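The Table With One Mirror
By Vilja Lahtinen

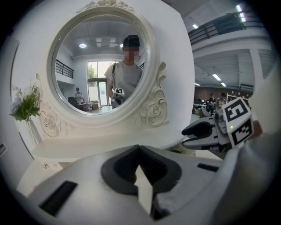

Hilkka Suominen thinks that a dressing table is the last piece of furniture people buy only for themselves. A sofa is for guests, she told me on the phone, and a bed you often must negotiate, but at a dressing table there is place for one person and one chair, and it is a pity that so many end in the garage with paint cans on top.

I had called her to ask about white paint. We talked for more than an hour, and the paint came last.

Hilkka restores bedroom furniture in Clondorport, in a workshop behind the old Eskola bakery. In February she had 26 pieces waiting, and most of them were dressing tables. For many years people brought them to her to have the mirror taken off, so that the lower part could become a desk. Now they come with a desk and ask if she can find a mirror for it.

The mirror they want is usually oval. I understand this. A room is full of straight lines already – the door, the window, the wardrobe – and an oval is kind to the eye among them. Ours has a carved frame in glossy white, with flowers along the top and a large rose low on the side, and leaves that curl away from it. When I was younger I would have called it too much. Now I like that something in the house is too much.

Carving like this asks for some work. Dust sits in the petals, and a cloth only pushes it deeper. Hilkka uses a soft brush, the kind sold for watercolor, and she goes from the top down. She doesn't spray anything on the glass. She sprays the cloth, wrings it well and keeps it away from the edge, where moisture can creep behind the silver and leave black spots. Such spots can't be cleaned away, and new glass cut to an oval is not cheap. The last one she ordered, from a glass cutter in Utia, cost her 127 dollars without delivery.

About the white she has strong opinions. If the frame is glossy, she doesn't want the table to be exactly as glossy, because then every scratch is shouting. She prefers a satin paint on the top, in two thin coats, with a full day between them. The paint she mixes herself from a tin called Plotow White, which is slightly warm, and a little gray. Small knobs she leaves in metal. Silver color is fine, brass is fine, but she begs people not to paint over them.

Then there is the question of where to put the table. The usual advice is to sit facing the window, so that daylight falls on your face. But a mirror also gives you the room behind your back, and this I find more interesting. If there is a tall window with trees on the other side of the room, you can have the trees twice. Before you decide, hold up a small hand mirror in the place you are considering and look at what comes with it. You may get the garden, or you may get the laundry.

On the top I would keep very little. Flowers in a clear glass vase are enough, white ones with some pale blue, set to the left or the right of the mirror. The jars and brushes can live in the drawer. Hilkka puts a folded linen towel at the bottom of hers, and changes it when it has too much powder in it.

Her own dressing table, by the way, is not white. It is dark walnut, it belonged to her aunt, and she has never touched it with a paintbrush.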